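Why is sticky tape sticky? And other table-top puzzles

53 shares | 5 comments

Look at the things people leave on a table and you'll find science hiding in nearly all of them! Let's start with a roll of clear packing tape, a folded umbrella, a block of green foam and a blue cable.
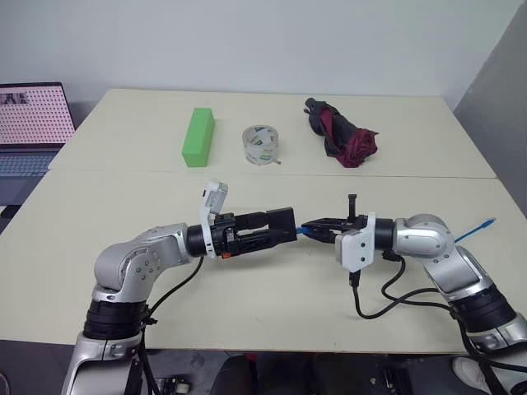
The tape that looks invisible

Packing tape is a thin strip of see-through plastic with glue on one side. The glue is soft, so when you press it down it squashes into tiny bumps in the cardboard that are far too small for your eyes to see. That's why rubbing the tape with your thumb makes it hold so much better. Try it on an old box!

The umbrella that shrinks

How does something big enough to keep your head dry get small enough for a school bag? The ribs of a compact umbrella have joints in them, a bit like your elbows and knees. Push it closed and every rib folds up, and the cloth crumples into ruffles between them. Open one slowly (outdoors, or Gran will have something to say) and watch the joints straighten.

The block full of bubbles

Foam is mostly air. Makers fill a runny plastic with gas bubbles and let it set, and the bubbles stay trapped inside. So a chunky block can weigh hardly anything! Bath sponges are foamy too, but many of their bubbles join up, and water can creep in.

The cable in its coat

Inside most cables there are metal wires, usually copper, which electricity and messages can travel along. The coloured part is a bendy coat that keeps the wires safe and apart. Never cut or pull one to find out, and always ask a grown-up before you plug anything in.

Your turn

Choose 2 things from a table at home and draw what you think is going on inside them. Margit Lengyel will be putting the best drawings up on our June page, and we can't wait to see them!

Words by Gergely Jakab

581 likes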